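Visit notes, Engelbrecht catering supply open day
04/04/2021

The Engelbrecht site opened its test kitchen and warehouse to trade visitors for the first time in a year. I went mainly to look at the new holding cabinets and the dishwashing line. Entry was by time slot, and each slot covered the warehouse, the wash room and the serving hall in that order.

## Warehouse

The warehouse holds dry goods and disposables on one side and equipment on the other. Aisles are wide enough for a pallet truck to turn without backing out. Slow-moving stock is kept on the top levels, with a printed pick list at the end of each aisle. The guide said the list is reprinted every morning, and that a handheld system was tried in March and dropped after the signal failed between the steel racks.

Equipment on display included the Premura holding cabinet in 2 sizes. The larger unit takes full-size pans and has a water drawer at the front, where it can be filled without moving the cabinet. Door gaskets pull out by hand. I asked about recovery time after the door is opened and was given a figure for an empty cabinet only, so I can't compare it with what we run now.

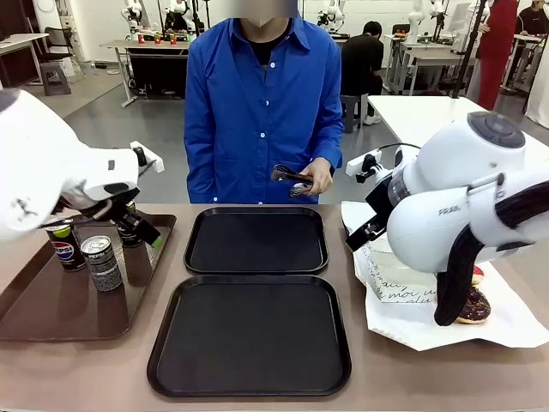 Power is the main question for our building. The larger cabinet needs its own circuit, and the smaller one can share. Neither comes with a plug fitted.

## Wash room

The dishwashing line is made by Grenard and was running during my slot. It is a rack conveyor with a final rinse at 186 °F. The readout is at eye level and can be seen from the loading end, an improvement on older models where the operator had to walk around to check it.

Noise was moderate. Two people could talk at normal volume at the unloading table, less easily at the scrap sink. Floor drains sit directly below the tank outlets and the floor slopes toward them.

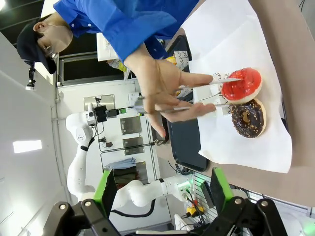 Detergent is dosed from wall-mounted containers. The lines are color-coded, but the labels had started to peel at the lower end. Replacement curtains are a stock item and the guide quoted a lead time of around 3 weeks for everything else.
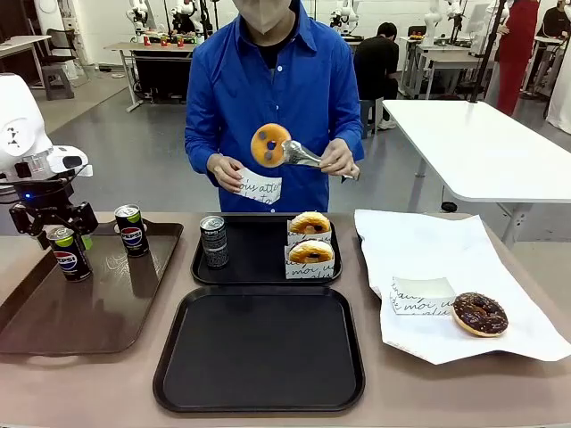
## Points to follow up

- Recovery time for the larger Premura cabinet with a full load.
- Drain position on the Grenard line if installed against a left-hand wall.
- Price of the Ata shelving seen in the warehouse, in the shorter length.
- Whether delivery includes removal of old equipment.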